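Keeping a gaming corner livable when your kitchen is right next to it

I play a space shooter most evenings, and my desk sits in what the landlord calls a dining nook. So my ship's hangar is very tidy and my real-life desk has had soup in it. After two years of this setup (and one dead keyboard, rest in peace) I've picked up a few habits that I keep repeating to people in corp chat, so I figured I'd write them down.

Start with the snacks. Anything with orange dust on it is banned during fleet ops at my place. I eat grapes, pretzels, or cheese cubes on toothpicks, and I put them in a mug instead of a bowl. A mug has a handle, you can grab it without looking, and it's much harder to knock over with your elbow when somebody yells that there's a gang on the gate.

Drinks go on a separate little table, lower than the desk. I can't stress this one enough! If a glass tips over down there it hits the floor, and floors can be mopped. My friend Anouk uses an old nightstand and keeps her spare headset in the drawer.

For dinner on op nights I make something that can sit. Chili is my favorite – brown the meat before you log in, dump everything in the slow cooker, and it really doesn't care if the fight runs long. Baked potatoes work too. Mine take 55 minutes in the oven, so I set a timer on the stove and a second one on my phone, because with a headset on I hear neither the stove nor the smoke alarm. (Ask me how I know.)
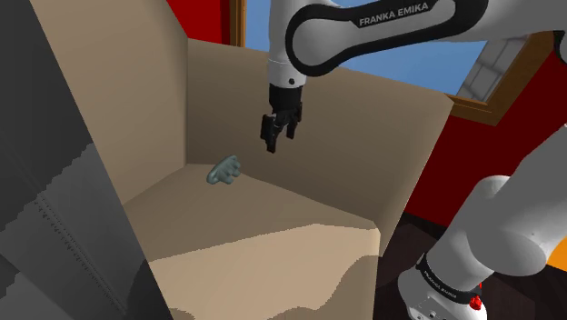

Cleaning the keyboard is easier than people make it out to be. Unplug it, flip it over, tap the back, then run a soft paintbrush between the rows. If the keycaps come off, take a picture of the layout first, then soak them in warm water with a drop of dish soap. Let them dry overnight on a towel. I tried to hurry it along with a hair dryer once and the space bar has had a slight bend ever since.

Controllers get a toothpick along the seams and a barely damp cloth on the grips. Wycliffe swears by cotton swabs, but they leave fuzz on mine.

Cables: bread bag clips! Write on them with a marker and snap them on right by the plug. I have 18 of them back there now, and last September I moved the whole desk without once unplugging the router by mistake.

Last one, for the mouse pad. Cloth ones can be hand washed in the sink with cool water and a little shampoo. Roll it in a towel to press the water out, then lay it flat to dry. Do it right after you log off and it's usually ready by the next evening, though in winter I give mine an extra day.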